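**Biltport, 21 April 2021**

The automation workshop at Edano opened its doors to the public on Wednesday, and over 50 people came through during the afternoon. Most were local residents, along with a class from the technical school.

The main demonstration was about sorting tableware with hand-held grippers. Roksolana Nazarenko ran it and let visitors try the tools for themselves after a short introduction. The grippers are used to record how people pick up and put down everyday things, so that robot arms can later be trained on the same tasks.
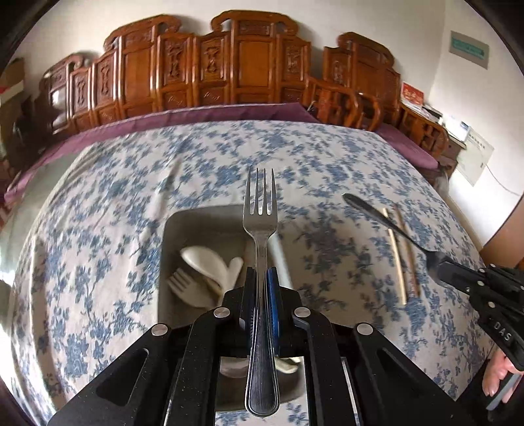
Forks and spoons gave beginners the most trouble, Nazarenko said, and chopsticks were not much easier. "People squeeze too hard at first. Then they slow down and it gets better."

Phyllis Sedgwick, a retired teacher from Biltport, stayed for two turns. "I expected to watch a machine, and I ended up doing the work," she said.

Bohdan Pylypenko gave a talk on kitchen automation later in the day. The workshop plans another open afternoon in May. Admission will be free, but groups of more than seven are asked to sign up ahead of time.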